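Hasden Laundry Room: Folding and Storage Gallery
September 2023

Notes to accompany the gallery for the Hasden shared laundry, Vetville. The room was refitted in January to a layout drawn up by Rosalie Haslinger. Folding standards are by Fabian Brunner. Select a thumbnail for the full-size view. Captions are grouped by stage.

Sorting
Garments are separated by fibre and colour before they reach the folding surface. Pale colours and darks are held apart until shelved. Greys go with the darks.

Fold width
T-shirts are folded to a finished width of 300 mm, which suits the Grurkaner shelf inserts. Sleeves are turned in to the centre line first. Jumpers take the same width but are folded once fewer.

Stack height
Maximum stack is 100 mm. Taller stacks lean and the lower garments crease along the front edge.

Labels
Zapata card labels, printed one per shelf. Current labels replace the handwritten set. The colour code is unchanged.

Surface and first lift
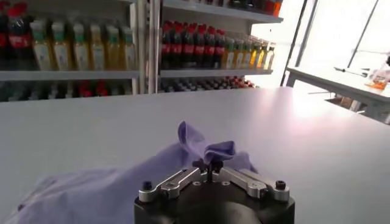

Light-coloured tabletops are preferred for folding. Lint and stray threads are easier to find on them, and the outline of a thin garment can be judged without moving it. The lavender-purple cloth stands out clearly on the white top, with the lifted fold a slightly deeper violet than the flatter fabric. Soft wrinkles of this sort are smoothed by hand from the centre outward before the first fold is set.

Glare
Window light on a smooth white top hides shallow creases. Work from the side away from the bright patch, or turn the garment a quarter turn and check it again.

Previous gallery: Drying racks and airers
Next gallery: Linen cupboard, upper shelves
Page views: 3,418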